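**Wrist-view policy drops to chance on shelf picks after retraining**

Status: open
Component: Clenora / policy training
Opened: 2021-02-15

Retrained the shelf-pick policy on the merged set (709 episodes) with the new contrastive loss on the wrist encoder. Training loss is lower than the previous run at every checkpoint. On the robot the result is worse: the arm approaches the shelf, slows down at normal standoff distance, then drifts sideways and never commits to a target. Old checkpoint on the same robot, same day, behaves as before.

Expected: equal or better pick rate than the old checkpoint.
Seen: no completed picks from the upper shelf, a few from the table level.

Checked so far:

- Camera intrinsics match the ones in the training config.
- Image normalization is the same in training and in the runtime node.
- Action scaling file is the current one. Diffed against the July copy, no changes.
- Latency from image to command is within limits.
- Swapped the runtime machine. Same drift.

Replayed 2 held-out episodes through the new checkpoint offline. Predicted actions follow the recorded ones closely until the last part of the approach, then the lateral term grows. The old checkpoint does not do this on either episode.

Test layout for the robot runs is the cluttered one: white shelving unit on the white tabletop, upper shelf with the pink bear, the water bottle and the juice carton, red mesh basket below. Targets are given as text prompts. Wrist camera only, no head camera input.

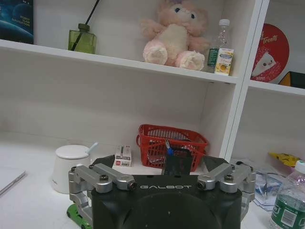 Dalisay asked whether the contrastive pairs were built before or after the merge. If before, then the two halves of the set never appear as negatives for each other, and the encoder can separate them by source alone. Dalisay also wanted to know if the finger region was masked when the pairs were sampled, as the gripper takes up a lot of the wrist view and barely moves in it.

Both points checked. Pairs were built before the merge. The sampler ran once per source and the lists were joined afterward. No mask was used.

Trained a linear probe on the frozen encoder to predict source. It separates the two sources almost perfectly. The same probe on the old encoder is only slightly better than guessing. This fits the idea that the new loss is learning the source and little else, though it does not explain why the drift is sideways.

Ran three short trainings to split the causes:

1. Pairs rebuilt after the merge, no mask. Offline lateral error drops in the last part of the approach. Still above the old checkpoint.
2. Original pairs, gripper masked. No clear change.
3. Pairs rebuilt and gripper masked. Lateral error level with the old checkpoint on both held-out episodes.

Run 3 was stopped at 400 epochs. Best checkpoint by validation loss is 368, and that is the one used for the offline numbers.

One more thing found on the way – the augmentation config has horizontal flip turned on for the encoder stage. Actions are not flipped there, because the encoder stage does not see them, but flipped views count as positives. That tells the encoder that left and right are the same, and it could account for the lateral term. Flip was off for the old checkpoint. It was on for all three short runs above, so those results do not rule it in or out.

Next:

- [ ] Repeat run 3 with flip off, same seed
- [ ] Repeat run 1 with flip off, same seed
- [ ] Add the source probe to the nightly eval
- [ ] Robot test on the Mullano cell, same layout and prompts, old checkpoint first
- [ ] Make the sampler refuse to join lists built from separate sources

Do not deploy the merged checkpoint to Resham until the robot test is logged in this ticket. The old checkpoint stays pinned there.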